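Fake ice for real wine glasses: the Drerno clear cubes

Print this page
E-mail this to a friend

I have wanted a decent set of pretend ice cubes for years, and I mean the kind for looking at, that you pile up in a bowl or drop in a glass on a shelf so the whole setup seems like somebody is about to pour. Real ice gives you maybe a few good minutes and then you've got a puddle and a soggy tablecloth. So when my friend Nathalie Dewulf told me Drerno sold a bag for 12 dollars I ordered one that same night (and a second one in February, which tells you where this review is headed).

They're small. Smaller than I pictured from the listing, and if you want the big chunky blocks you see in whiskey ads, skip these. I was grumpy about it for an evening and then came around, because small cubes heap up so nicely! A handful makes a proper mound in a shallow bowl, and a few in a wine glass look like plenty. Big ones would just sit there like bricks.

The clearness is what I care about most and they do well on it. They catch the light along the edges and you get all those little white sparkles. I'd say they look best on something dark. On my white counter they kind of vanish, so I roll out brown kraft paper first, the heavy stuff from Riletwood, and suddenly everything shows up, the bowl and the glass too.

Color of the bowl matters more than I expected. I tried a yellow mixing bowl and the cubes looked like old lemonade. Pale green is my winner by a mile, it makes them look cold.

Now the gripes. There's a faint plastic smell when you first open the bag, gone after I left them out for 30 hours or so. They pick up fingerprints. And they do bounce if you drop one, so count on finding a stray under the fridge. Mine also came with a dull spot on 5 of them, which I just bury at the bottom of the pile.

I've also had the Brokside ones and those were cloudy right out of the package, and they cost more. No contest for me.

Tip: rinse them in lukewarm water with a drop of dish soap and let them dry on a towel. Skip the dishwasher, I haven't dared. And please don't leave them where little kids can reach.

I'd buy them again, and I did.
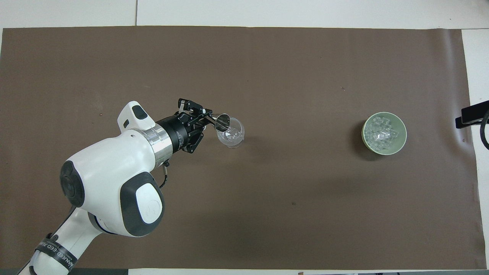
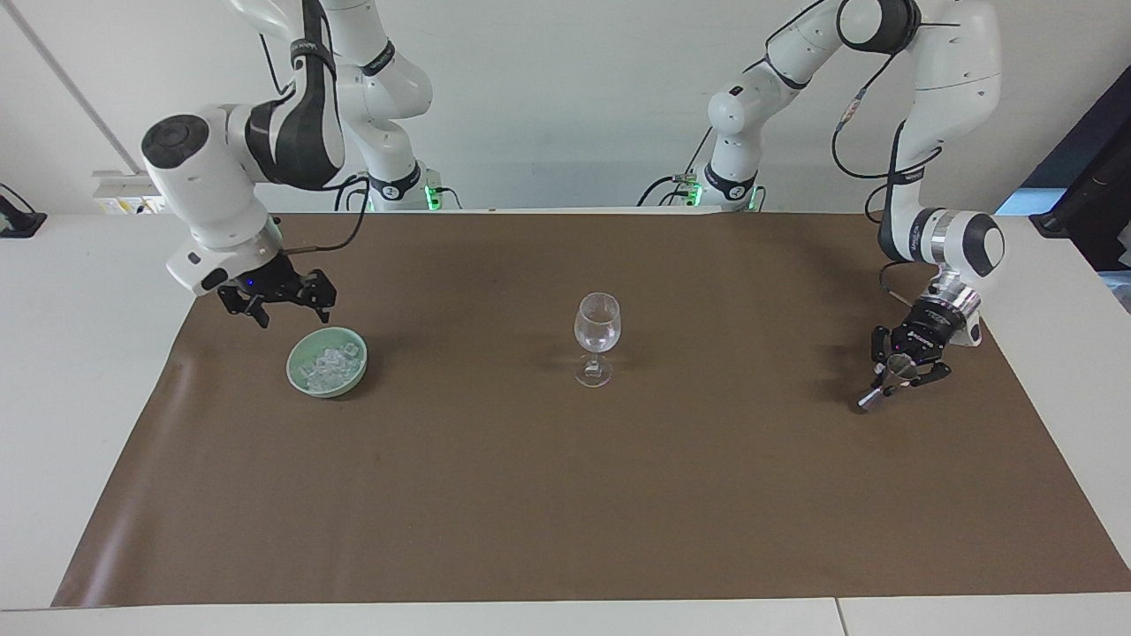
Clear cubes in the pale green bowl, with a wine glass, on brown paper.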